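Pesquisar no manual introduza o termo ou a referência OK

Este sítio utiliza cookies para guardar a língua escolhida. Aceitar | Gerir preferências

Serra de fita Goltley 3727
Manual de instalação e utilização

5. Posto de comando: montagem, ligação e ensaio

O posto de comando é fornecido desmontado da coluna da máquina. A montagem deve ser feita depois do nivelamento da base (secção 3) e da colocação dos volantes (secção 4). A ligação elétrica só pode ser executada por pessoal qualificado.

CUIDADO: antes de abrir a caixa de comando ou a caixa de terminais do motor, desligue o seccionador geral, bloqueie-o com cadeado e verifique a ausência de tensão com um aparelho adequado.

5.1 Fixação da caixa

1. Retire a tampa frontal da caixa e guarde os parafusos e a junta.
2. Encoste a caixa ao suporte da coluna, com o bucim virado para baixo.
3. Aperte os parafusos de fixação em cruz, sem deformar o fundo.
4. Confirme uma folga mínima de 15 mm entre a caixa e a proteção do volante inferior. A porta da proteção tem de abrir por completo.

Nota: nas máquinas com mesa prolongada Stevens, o suporte é montado no lado oposto da coluna. Utilize os furos já roscados e tape os que ficarem livres.

5.2 Montagem dos botões

1. Desenrosque o anel de aperto de cada botão e separe o bloco de contactos da cabeça.
2. Introduza a cabeça pelo exterior da tampa. A saliência de posicionamento encaixa no entalhe do furo.
3. Aperte o anel à mão e complete com a chave fornecida. Um aperto excessivo parte a rosca.
4. Encaixe o bloco de contactos até ouvir o estalido e puxe ligeiramente para confirmar a retenção.
5. Acione cada botão várias vezes. O retorno deve ser livre, sem prender no anel.

O botão de marcha é verde e utiliza um contacto normalmente aberto. O botão de paragem é vermelho e utiliza um contacto normalmente fechado. Não troque os blocos entre as duas posições.

5.3 Ligação

1. Passe o cabo de comando pelo bucim e deixe folga suficiente para abrir a tampa.
2. Descarne os condutores e aplique ponteiras.
3. Ligue o contacto de paragem em série com o microinterruptor da porta e com a bobina do contactor.
4. Ligue o contacto de marcha em paralelo com o contacto auxiliar do contactor.
5. Ligue o condutor de proteção ao terminal assinalado no fundo da caixa.
6. Aperte o bucim, coloque a junta e feche a tampa.

CUIDADO: não faça pontes no microinterruptor da porta, mesmo durante os ensaios.

5.4 Ensaio sem lâmina

1. Com a lâmina retirada e as portas fechadas, retire o cadeado e ligue o seccionador geral. O motor não pode arrancar nesta altura.
2. Prima o botão de marcha. O motor deve atingir a rotação nominal de 3000 rpm sem vibração anormal.
3. Compare o sentido de rotação com a seta da polia. Se estiver invertido, desligue e bloqueie a alimentação e troque duas fases na entrada.
4. Prima o botão de paragem e aguarde a imobilização completa.
5. Volte a arrancar e desligue o seccionador geral. Quando a alimentação for reposta, a máquina tem de permanecer parada.

Se o motor arrancar sozinho no passo 5, o contacto auxiliar está mal ligado. Repita 5.3.

5.5 Manutenção

Limpe as cabeças dos botões com um pano seco. Não utilize ar comprimido, que empurra a serradura para dentro dos contactos. Substitua os blocos de contactos a cada 2000 horas de funcionamento ou quando a resposta for irregular. As peças encomendam-se pela referência indicada na etiqueta do bloco.

Nota: os blocos Sirkeo podem ser montados nas cabeças originais, mas exigem o adaptador referido na lista de peças.

Revisão do texto: 2021-08-20

Comentários dos leitores (3)

Godelieve Verbruggen
No passo 3 de 5.3, o microinterruptor fica antes ou depois do botão de paragem? O esquema da tampa mostra uma ordem e o anexo outra.

Apoio técnico
A ordem é indiferente para o funcionamento, porque os contactos estão em série. Siga o esquema da tampa, que corresponde à numeração dos fios.

Anouk Leemans
O adaptador para os blocos Sirkeo não aparece na minha lista de peças. A máquina é de abril. Também agradecia que indicassem o tamanho da chave para o anel, a minha veio sem ela.

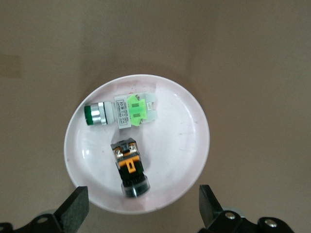
Fig. 5. Botões de pressão industriais; o de cima tem cabeça verde e anel metálico.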